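Print this page | E-mail this page

Unit 6 handout: hand-held gripper kits, product review
Instructor: Uriel Cáceres
Read before Friday. Bring your own marked-up copy, I won't have spares.

What we are looking at

The Prendus kit from Fovero. Two grippers you hold in your hands, cables, tracking plates, recording software, one license. Sold to people who want demonstration data for two-handed tasks but don't want to tie up a robot for it. List price is on the quote sheet, don't copy it out of old slides, it changed in September.

Competing kit: Zarei. Single gripper as standard, second one is an add-on. We have less time on the Zarei so treat my remarks on it as first impressions.

Third option, Roten, is a service. You send the task list and the objects, they do the recording, you get files back. No hardware on your side. Comes up again under costs.

Terms for the review

Episode: one attempt at one task, start pose to end pose.
Jaw width: how far open the fingers are. Logged continuously on both kits.
Plate: the marked plate on top of the gripper, what the tracker looks for.
Dropout: stretch where the tracker loses a plate. Short ones get filled in, long ones kill the episode.
Reset: putting the objects back. Never recorded. Always longer than you plan for.

Our trial

Set of 400 episodes on the Prendus over five household tasks. Rigid stuff first (cups, blocks), then the soft stuff. 136 of the 400 were bag-and-bin episodes, which is more than I meant to do, but those were the ones that told us something.

Rigid objects: fine. Either kit would do. Skip these pages of the log unless you're writing the comparison section.

Soft objects: here it gets interesting. A thin bag has no fixed shape, slides on itself, sticks to the jaw when you let go. Operators want to use a fingertip and there isn't one. First sessions were slow, lots of regrasping. What worked better was one gripper holding the edge and the other one doing the moving, then swap. Write that down as a technique, it comes back in the assignment.

Good points, Prendus

- Trigger is light. Full close without squeezing hard. Matters after an hour.
- Jaw width log is clean, no jumps at the closed end.
- Software marks dropouts on the timeline in red so you don't have to hunt.
- Left and right grippers have separate channels, you can throw out one and keep the other for single-hand work.

Bad points

- Cabled. Both hands. You learn to keep the cable behind your wrist but new people forget, and a cable pulling on the gripper shows up in the motion data as a little twitch.
- Turn your wrist too far over and the plate faces away from the tracker. Dropout. Happens most when reaching down into a container.
- Manual assumes you already know the calibration order. Ours is written up seperately, get it from the course folder.
- No quick way to tag a failed episode while both hands are full. You end up saying "bad" out loud and someone else clicks. A foot pedal is listed as an accessory, we did not test it.

Setup, short version

1. Clear the table. Task objects only.
2. Power the tracker, then the grippers, then open the software. That order.
3. Calibrate each jaw, full open, full close, 5 times.
4. Both plates green on screen before anybody picks anything up.
5. Record one throwaway episode. Look at it. Then start.

Session length: 40 minutes then stop. People will tell you they can keep going. Their data says otherwise, grasps get sloppy and the arms drop.

Bag-and-bin task

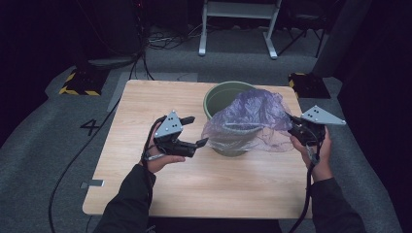
Two grippers, round green bin, thin purplish bag over part of it. Look at how much of the rim the bag hides. The operator has to find that edge with the jaws, through film that folds wherever you push it.

Can the recordings be used on a robot arm with a different gripper?
Only if the fingers are close in length and opening to the hand-held ones, otherwise the grasp points shift and you'll need to retarget or record again.

Scoring we used for this task: full credit if the bag lines the bin and is folded over the rim all the way around. Half credit if it's in but one side has slipped. Zero for anything else, including a torn bag. Don't invent extra categories, last year we had six and could not compare anyones numbers.

Costs to put in your write-up

Hardware, one time. License, yearly, per recording station. Operator hours, this is the big one and most reports leave it out. Consumables: bags get stretched and have to be replaced, budget for it. For Roten, cost is per accepted episode and shipping of objects is on you. Ask what "accepted" means before you compare, their definition and mine are not the same.

Where I come down for now: Prendus for a lab that will record every week and has a room to leave set up. Roten if you need one dataset, once. Zarei I'd want to see with the second gripper before saying more.

Assignment

Two pages. Pick one kit or the service and recommend it, or recommend against it, for a named task of your own. Must involve at least one soft object. Include a scoring rule, a reset procedure, and an operator schedule. Use the trial log for your figures and say which sessions you took them from. Late ones lose a grade step.

Reading for next time: calibration notes in the course folder, plus the part of the Prendus manual on dropouts. Skip the networking appendix.

Contact: Uriel Cáceres, course office | Copyright, course staff, all rights reserved | Back to top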